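Gasthaus Shirima öffnet nach Umbau wieder

Plerkitz, Donnerstag, 22. Mai 2025. Das Gasthaus Shirima hat wieder geöffnet. Pächterin Lilian Mwakalinga hat den Schankraum erneuern und den früheren Kegelkeller zum Spielraum umbauen lassen. Dort stehen jetzt 2 Billardtische, dazu kommt eine Ecke für Kartenrunden. Die neue Theke kostete 3000 Euro und stammt von der Tischlerei Uvton.

Am Zapfhahn gibt es 3 Biere, darunter das dunkle Drirkbridge. Der Biergarten fasst 282 Gäste und bleibt bei gutem Wetter bis 22 Uhr offen. Montags ist Ruhetag.

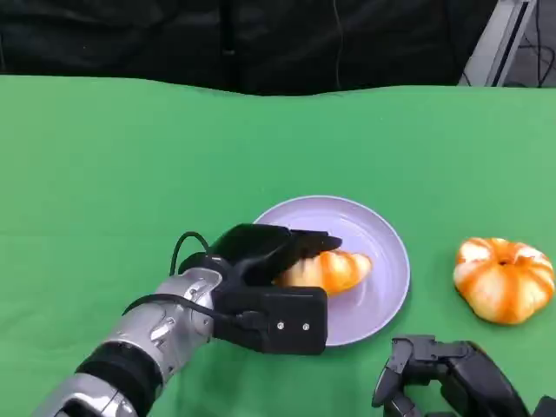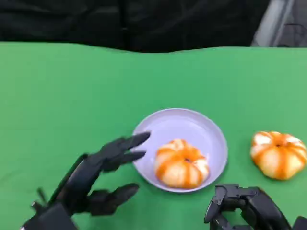
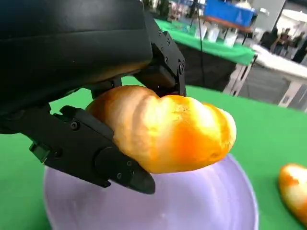

Die Küche arbeitet vorerst mit kleiner Karte: Suppe, Brotzeit, Bratkartoffeln und ein Tagesgericht. Ab November soll sonntags ein Mittagstisch dazukommen. Dann stehen auch Kürbisgerichte auf der Karte, passend zu den beiden Kürbisformen auf dem mittleren Bild, von denen eine auf dem Teller liegt. Reservierungen nimmt das Gasthaus telefonisch und an der Theke entgegen.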